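Rice cooker care and use - frequently asked questions
Ekoveo Kitchen Support
Last updated 1 July 2021

How much rice can I cook at one time?
The minimum is one level measuring cup of dry rice. The maximum is 6 cups for white rice and 4 cups for brown rice. The measuring cup supplied with the cooker holds less than a standard US cup, so use the supplied cup or weigh the rice instead.

Is there a difference between small and large batches?
Yes. A one-cup batch forms a thin layer on the bottom of the inner pot and loses proportionally more water to steam. Add two extra tablespoons of water to any batch under two cups. Spread the rice level before closing the lid.

Do I need to rinse the rice?
Rinse white rice until the water runs mostly clear. Do this in a separate bowl. Rinsing in the inner pot works, but the grains wear the nonstick coating over time. Enriched rice loses part of its added vitamins when rinsed; follow the package.

Why does starchy water come out of the vent?
The usual causes are unrinsed rice, too much water, or a batch above the maximum line. Check that the inner lid plate is seated and that its vent is clear. Oatmeal and split peas foam heavily and should not be cooked on the white rice setting.
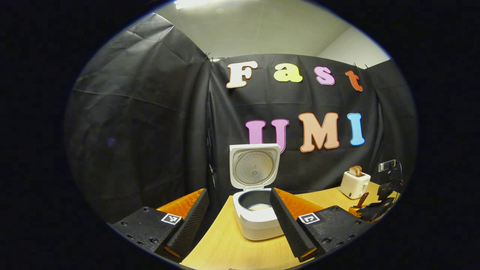

The inner lid plate should be washed after each use. Starch dries in the ridges and is difficult to remove the next day. Soak the plate in warm water with dish soap for 30 minutes, brush along the ridges with a soft brush, rinse, and dry fully before refitting. Do not use steel wool or powder cleanser.

Can the inner pot go in the dishwasher?
We advise against it. Dishwasher detergent dulls the nonstick surface. Hand wash with a soft sponge. The outside of the pot must be dry before it goes back on the heating plate - water drops there will cause clicking noises and uneven heating.

Which utensils are safe in the pot?
Wood, silicone and plastic paddles. Metal spoons and forks will scratch the coating.

How long should the rice rest?
Leave the lid closed for 10 minutes after the cooker switches to Keep Warm, then open it and loosen the rice from the bottom up. Open the lid with the handle and keep your face and hands away from the steam.

Can I run the cooker and a toaster on the same outlet?
Check the load first. The cooker draws 700 watts and many two-slice toasters draw 800 to 900. Together they come close to the limit of a 15-amp circuit, particularly if a kettle is also connected. Do not use a power strip or extension cord.

How much clearance does it need?
Leave 6 inches at the back and sides, and enough height for the lid to open fully. Keep curtains and other fabric away from the vent.

The rice is brown on the bottom. Is this a fault?
A light crust is normal. A dark crust points to too little water, a long Keep Warm period, or a grain stuck under the pot. Unplug the cooker, let it cool, and wipe the heating plate with a damp cloth.

Where can I get a replacement inner pot or lid plate?
Order through the parts desk, attention Hina Sial. Quote part 1214 for the lid plate or part 2000 for the inner pot.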